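Opening the old computer again
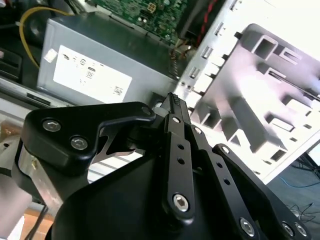
I have had the same desktop computer for many years, and every spring I promise myself that I will clean it properly. Usually I only wipe the outside and the screen. This year I took the side off and decided to do the work in the right order, with the manual next to me and a cup of tea far away on the other table. If you open a case like this for the first time, the gray power supply is a good place to begin looking, because it is the biggest thing you can recognize without any knowledge. From there you can follow where the power goes, and the rest becomes less frightening.

I bought the computer second-hand from Jouko Eskola, who had it in his office at Kultari. He told me then that it would last two years. It was in November and I remember that I carried it home on a sled. Jouko has changed computers several times after that and I have not, so I think I made the better business.

My reason for opening it was noise. When I write in the evening there is a low humming, and after one hour it becomes a higher sound, like a refrigerator that is unhappy. My wife could hear it through the door. I asked Reijo Juntunen what he thinks and he answered with one word, "dust." He is not a man of long messages.

So first I switched off the computer, pulled out the power cord and left everything alone for 20 minutes while I looked for the small screwdriver. It was in the kitchen drawer under the candles. Then I touched the metal radiator in the room before I touched anything else. I have read different opinions about static electricity, but touching a radiator costs nothing.

For the dust I used a soft paintbrush and a can of compressed air. I should mention one mistake that I made some years ago: I blew air into a fan and let it spin freely, and it made a terrible whistle. Now I hold the fan still with one finger and blow in short pushes. I keep the can upright too. The dust that came out was gray and soft, almost like felt, and most of it was behind the front panel where I had never looked before. I did not open the power supply itself. I only cleaned its grille from the outside, and I advise you to do the same.

The cables took more time than the dust. Somebody before me had tied them with a rubber band, and the rubber had become hard and broke in my hand. I replaced it with a strip of fabric tape from my sewing box. It does not look professional, but the air has more space now.

Beatrice Koech wrote to me after my last post and asked if it would be wiser to buy a new machine. Perhaps it would. The one I looked at cost over 2,000 with the screen, and I use mine for letters, photographs and one chess program. I would like a bigger disk, and that I can add later.

I closed the case on Wed 9 April, after supper. One screw was left over. I have put it in an envelope and written "computer" on it, and the humming is lower than before, although I can still hear it when the radio is off. If somebody knows where a short screw with a flat head could belong, please write to me in the comments.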